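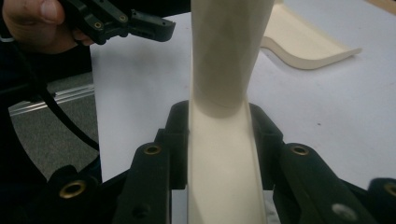 Urkbridge Facilities Systems Desk

Ticket 1075: label printer skips every fourth label
Status: open

Sterkik driver reinstalled, no change. Roll swapped for new stock, same fault. Calibration run 7 times. 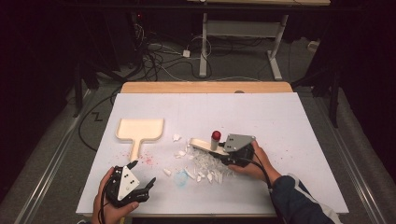 Gap sensor reads 2000 on backing paper and the same on label, so it never sees an edge. Stuladlow stock is glossy. For a contrast test, use something like the small white bottle with the red cap: a label stuck at the cap line gives an edge to check by eye. Firmware rolled back to 4. Skips continue. 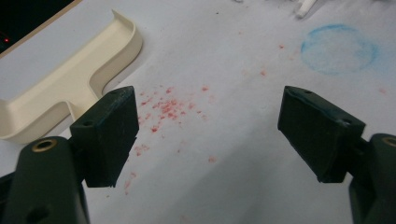 Work surface, Ersoy site

Next: replace sensor, retest in September.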